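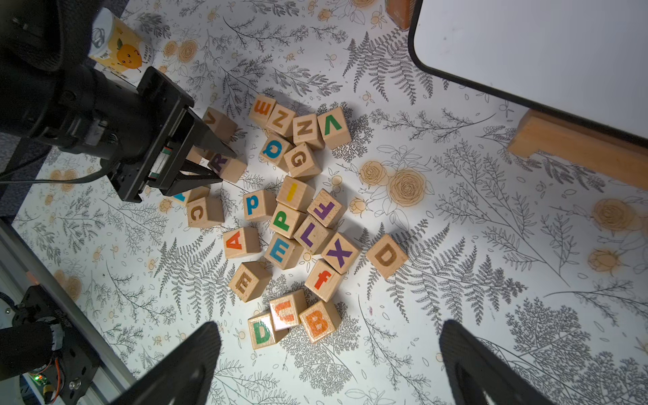
Alphabet blocks: mixed set, doubled letters, dark letters on some and colours on others

Posted by Lempi Koskela, November 2024
5 comments · 43 shares

Hello all, I'm opening this one myself as I'm the person who made the mess! I run the toy table at the Velelden lending room, and we've got a lot of wooden letter blocks that came back in one bag when I'm fairly sure they went out as two sets. Item number on the bag label is 479, but the shelf list has 479 down as "coloured letters, lower and upper case" and says nothing at all about brown ones.

What I was trying to do: put the set back in alphabetical order so it could go out again to the Flunwood playgroup. What happened: I got as far as C and stuck. I tipped the blocks out on the rose and fern cloth (the tray is too small and they roll under the radiator) and there were two Zs next to each other, both brown. Nobody needs two Zs. Then there was a green V and a brown V, and a red A with no sign of another A in any colour.

Things I tried first, so you don't have to suggest them:

Sorting by colour. Works for a bit. The brown letters go in one heap and the bright ones in the other, and I was feeling quite pleased with myself until I got to the D, which I have in brown and in green. Fine, one for each heap. But a green P and a little blue p are both bright, so is that one set with capitals and small letters mixed, or three sets? The yellow i has a pink dot, which I do love, and I'd be sorry if it turned out to be a stray.

Sorting by size. They look much the same size to me and I gave up. If anyone has proper calipers, please bring them.

Checking the old list. Warketti (the shop we bought from, long closed) used to put a card in the lid. We have the lid. We don't have the card.

I also had a go at matching the upside-down ones. Please don't do this. A Q on its head is still a Q, and I spent ages on an orange letter that I took for a C, then a U, then a C again.

Status: open. Priority: low, but the playgroup would like them back before the Christmas party.

Update, same ticket. Spyros Nikolovski replied that I should stop hunting for a full alphabet and work out which letters come in both kinds, then see what's over. Good idea, so back on the cloth they went.
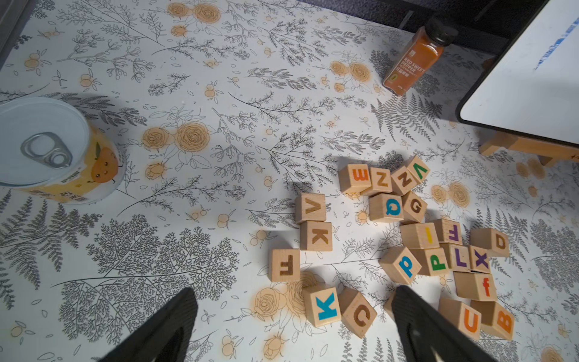 Brown letters

Much easier when you only look for these! I can see a Z, an N, a G, a C and a D, plus a V, a K and an F down one side. The K is the useful one, as there's a big blue K close by, so that's a definite pair across the two kinds. Same with F, where there's a purple one as well as the brown. So I'm now happy to say the brown ones are their own set and it's short of a good few letters.

Bright letters

These are more of a jumble. P, L and X had ended up squashed in together, green then purple then purple, with the small blue p beside them. Spyros thinks the small letters belong with the bright capitals because the shelf list says "lower and upper case", and I've come round to that. It would mean the red f and the yellow i stay put too (hooray for the dot).

Still not sorted: the orange one. Spyros says U. I'll go with U for the label and if a Flunwood parent tells me it's a C, I'll change it.

Next steps, mostly for me:

Bag the brown ones separately under 177, a number that's been free since the Gashi puzzle went to the tip in April. Change the wording for 479 to "bright letters, mixed case, incomplete". Ask the playgroup to have a look down the back of their sofa for an A.

If you've got a brown-lettered block at home with a letter I haven't mentioned, drop it in the box by the door and I'll add it to 177. Leaving the ticket open till the playgroup gets back to me.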